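The robot in the back room, eleven months on

Posted 8 January 2021

I said I'd write something once the dust had settled at Pristia, and it hasn't, but people keep asking, so.

For anyone new: I work in the sample room at the Cidstead branch. We make up sample cards, swatch books and the little presentation packs that go out to shops. A lot of it is fiddly handwork. Pick up a small thing, put it down straight, press, next. I've done it long enough that my hands get on with it while my head does the shopping list.

Last spring management bought into a scheme called Plilludow, supplied by a firm called Kurup. The slides promised we would be "freed for higher-value tasks". I asked at the meeting what those were and was told it would become clear. I wrote that down with the date next to it.

What the day looks like now

The old job was making packs. The new one is mostly looking after the thing that's learning to make packs. You lay the pieces out and start it off. You stop it when it goes wrong, write down how, and lay everything out again. On a good shift before all this I'd finish 143 packs. In December my best was 109, and that's with me doing the awkward ones by hand after the robot had given up on them.

I'm told this is the wrong comparison. Apparently we're in a "learning phase" and the number to watch is how often it needs help. Fine, but the shops don't order help, they order packs.

The tiredness has changed too. My wrists are better, I'll give them that, and Stamatia Chrysikopoulos on the next bench says the same about her shoulder. But I go home with a headache I never used to have, from watching. Handwork has a rhythm and you can chat through it. Waiting for a machine to make a mistake has no rhythm at all, and the chat has dried up. We used to get through a whole series of something over a week, who did it, who was married to whom. Now it's "hang on, it's stopped."

The money question

Pay is the same. That was presented as a favour. The piece bonus has gone, though, as there are no longer pieces in the old sense, and for me that came to £37 in a decent week. It was replaced by a "flexibility payment" which I have received once.

Two of the temps weren't asked back after the summer. Officially that had nothing to do with Plilludow. The form I fill in for each stoppage has 203 possible codes and not one of them is for that.

What it's good at, to be fair

It doesn't mind repeating itself. It will have a go at the same small piece all afternoon without sighing, and I can't say that for me or Stamatia. If they'd bought it for the heavy boxes in the stockroom I'd be writing a much nicer post.

Small flimsy things are another matter. Thin see-through strips are the ones I dread on a shift, and of course they're what we've been set to work on. I can barely find the edge with a fingernail. 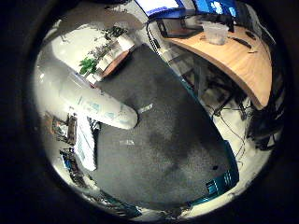 What I'd ask for

I put these in writing before the break and I've had an acknowledgement, so that's something.

The bonus back, or a proper figure in its place that turns up every month.

Somebody from Kurup to do a full shift with us. A visit with a lanyard and a coffee doesn't count.

An answer on those higher-value tasks. I still have the page in my notebook.

Comments are open, but if you work upstairs please use your own name this time.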